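Progress Report: Medication and Supplement Organizing Study
Prepared for: Fiken Program Office
Prepared by: Bastian Reinholz
Date: Dec 25, 2025

1. Status

Work on the item set and the handling sheets is complete. Work on the label file is in progress and will run into the next period. Spending is within the approved amount. One line has been moved from printing to supplies, as agreed with the program office in July.

The study looks at how people store pills and supplements at home, and which containers cause trouble when a weekly supply is set out. The output is a printed guide with a container list, a label file and a set of handling sheets. The draft guide stands at 59 pages, of which 5 still lack final text.

2. Compartment boxes

The box section was the largest piece of work this period. Boxes were compared on cell size, divider height, how well the contents show through the walls, and how easily the cells can be emptied and cleaned. The translucent type with two columns of small cells was kept as the reference box for the guide. 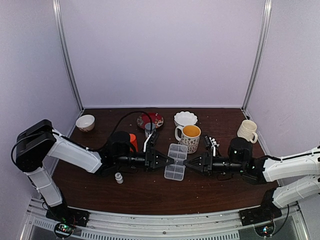
Figure 1. Reference compartment box, translucent plastic, two columns of cells.

Clear material was preferred over colored material because the contents can be checked without handling them. Raised dividers were preferred over flat ones for the same reason that they are used in hardware trays: small items stay in their own cell when the box is tilted. Rounded outer corners had no effect on the rating.

Two colored boxes supplied by Stistetti were dropped from the list. Their cells were too narrow for larger capsules, and the supplier had no wider version. They have been returned.

3. Bottles

The bottle section covers small, medium and large containers. Small bottles roll when laid on their side, and the guide now recommends that they be stored upright in a shallow tray. The tray drawing by Gumaro Villalobos has been accepted. A sample tray in Plaswood is on order.

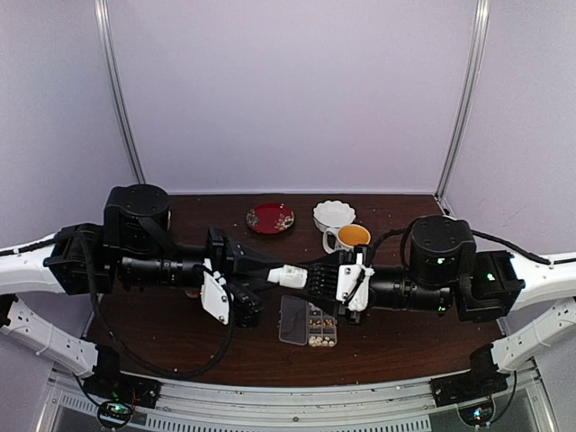 Figure 2. Small white bottle, laid horizontally.

The earlier draft grouped bottles by contents. This was changed to grouping by height and cap width, which matches the way shelves are planned. The change required new numbering for 82 entries in the container list. The numbering has been checked against the handling sheets and no conflicts remain.

4. Label file

Each entry in the label file records the brand, the product name, the flavor if stated, the substances listed per serving, and the language of the label. Supplements with labels in other languages are included, as many households keep imported products and the guide is of little use if it leaves them out.

For Chinese labels the original characters are kept and an English reading is placed next to them. The entry for the Nuotelande vitamin C chewable tablets (维生素C咀嚼片, orange flavor 甜橙味) follows this pattern, with vitamin C at 90mg and vitamins B1 and B2 listed below it.

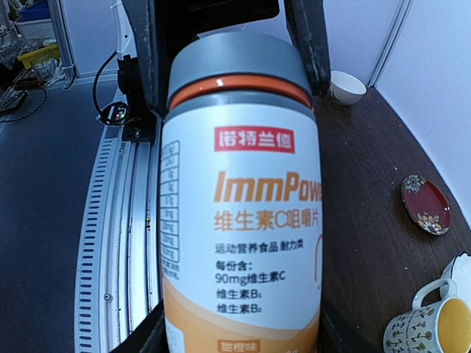
Fine print is entered only when it can be read in full. Partial readings are left blank and marked for a second pass. The second pass is done by Villalobos, who also keeps the log of corrections. Cap color is recorded in a separate field and is not used for sorting.

5. Open items

The translation check by Fröhlich is outstanding. The delay affects the label file only.

The sample tray has not been delivered. If it does not fit the shelf depth given in the guide, the drawing will be revised before printing.

The wording on child-resistant caps needs approval from the program office. A draft paragraph was sent with the previous report.

6. Next period

Close the label file. Complete the missing text. Send the full draft for review, with the container list as a separate attachment. No change to the budget is requested.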